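Chapter 4
Gathering Demonstrations

4.1 What a demonstration is

The last chapter treated the training set as something already sitting on a disk. In practice someone has to make it, and most of the faults that show up later in a learned controller can be traced back to how that was done. This chapter deals with the making: planning a set of tasks, recording people as they steer an arm through them, checking the recordings and deciding which to keep.

A demonstration is one complete attempt at one task, recorded from start to finish. It holds the camera pictures, the joint positions of the arm, the opening of the gripper and the commands sent by the operator, all stamped with a common clock. It also holds a short written instruction, such as 'put the cube in the basket'. If any of these is missing, the recording is of little use for the methods in Chapter 5.

We shall follow one set of recordings through the whole chapter. The Akdale set was made in August by two operators, Nobuhle Venter and Uwe Kramer, and contains 597 demonstrations of 12 tasks. Of these, 78 were later rejected. The reasons for rejection are discussed in Section 4.5, and the log sheets are reprinted in Appendix B.

4.2 Choosing the objects

Beginners tend to pick objects that are too interesting. A first set should use a few plain shapes that the gripper can close on without trouble, in colours that stand out from the table. Two objects of the same colour are worth including, so that an instruction has to name the shape as well. Containers should be light enough to move between attempts — the learner must see them in many places and at many angles.

Venter and Kramer worked with simple solids, a basket and a cloth-covered table. The arm was recorded by a fixed camera and by a second one at the wrist.
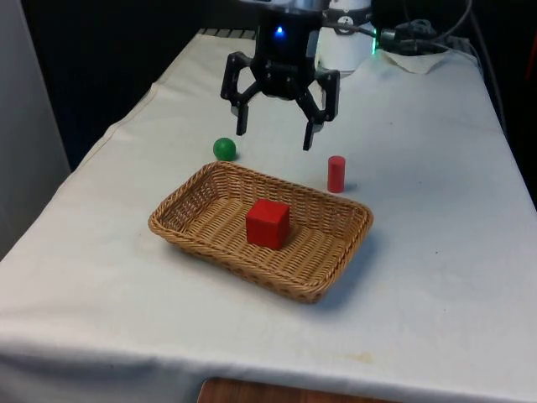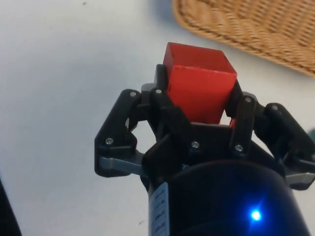
A fixed view and a wrist view fail in different ways, and this is the main argument for recording both. The fixed camera shows where everything lies, but a small error in the height of the fingers is hard to judge from it. The wrist camera is good at close range and poor at anything else. With the red cube held between the fingertips, as in the second picture, the contact on either side is plain, yet only a corner of the basket remains in view. A learner given the wrist view alone would have little to tell it where the green ball or the red cylinder stood, both of which are easy to find in the fixed view.

4.3 Before recording starts

Set both cameras to a fixed exposure and leave it alone for the whole session. Automatic exposure changes the colours as the arm moves, and the learner may come to depend on those changes. Record ten seconds of the arm at rest and check that the clocks agree. Write the operator's name in the log before the first attempt.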